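Sobre nós

A Runari é uma empresa de organização e manutenção de espaços de trabalho. Tratamos das mesas, das flores, da arrumação das zonas comuns e de tudo o que fica entre a limpeza, que é feita por outros, e a obra, que também não é connosco.

Começámos com dois clientes e uma carrinha emprestada. O fundador, Nimal Barua, tinha trabalhado vários anos na receção de um edifício de escritórios e conhecia bem o problema: as salas de reunião eram cuidadas, as secretárias cada um cuidava da sua, e as mesas de passagem iam acumulando copos, cabos e papéis até alguém perder a paciência. O primeiro contrato foi precisamente esse, as mesas de passagem.

Hoje temos 33 pessoas na equipa e 40 edifícios em contrato regular. A sede fica no edifício Prulley, no piso superior, com a oficina e o armazém na cave.

O espaço onde trabalhamos

O Prulley tem um átrio central aberto. Em baixo ficam as secretárias, em cima corre o mezanino com a guarda metálica escura. Usamos o mezanino para conversas curtas, para receber fornecedores e para experimentar arranjos antes de os propormos a clientes. As mesas redondas junto à guarda são as mais procuradas da casa.
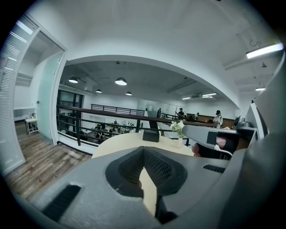 Que flores são adequadas para uma mesa de trabalho partilhada?
Flores de pouco perfume e que não larguem pólen, num recipiente baixo ou estreito que deixe livre a maior parte do tampo. Trocamos a água duas vezes por semana e retiramos as hastes murchas na mesma visita.

Como trabalhamos

Antes de qualquer proposta fazemos uma visita. Medimos as mesas, vemos por onde as pessoas passam e perguntamos o que costuma ficar esquecido em cima dos tampos. Depois entregamos uma folha por zona, com o que deve estar na mesa, o que pode estar e o que sai no fim do dia. A folha cabe numa página. Se não couber, a zona é dividida em duas.

Os objetos encontrados vão para uma caixa identificada na receção e ficam lá até ao fim do mês. Não abrimos malas, não mexemos em papéis assinados e não desligamos equipamento. Caixas e aparelhos pequenos que pertençam à mesa ficam onde o cliente os pôs - limpamos à volta.

As toalhas só entram quando há serviço de café ou almoço. Nas mesas de tampo claro preferimos deixar a superfície à vista, com uma jarra e pouco mais.

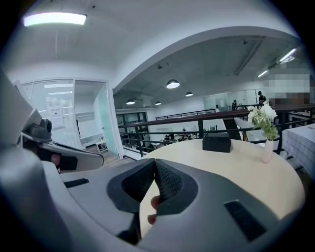
Mezanino do Prulley: mesa redonda de tampo claro, jarra branca e flores brancas.

O que guardamos em armazém

Temos 700 jarras em rotação, quase todas brancas, e uma coleção mais pequena de vidro que alugamos para eventos. As toalhas são lavadas na Navov, uma lavandaria a duas ruas da sede com quem trabalhamos desde o segundo ano. As flores vêm do viveiro Tan. Em junho, quando o viveiro reduz as entregas, completamos com folhagem.

Cada jarra tem um número gravado na base. O registo vai no 1.007, contando as que se partiram e as que ficaram em casa de clientes.

A equipa

As equipas são de duas pessoas e mantêm-se nos mesmos edifícios durante pelo menos um ano. A formação dura três semanas e é dada na sede, nas nossas próprias mesas, com material de armazém. O Nimal continua a fazer as primeiras visitas a clientes novos.

Visitas e contactos

A sede pode ser visitada por marcação, feita na receção do Prulley ou através do formulário desta página. Respondemos a pedidos de orçamento no prazo de três dias úteis - para eventos, convém indicar logo o número de mesas e a hora a que o espaço tem de estar pronto.

Página atualizada em 28 de março de 2018.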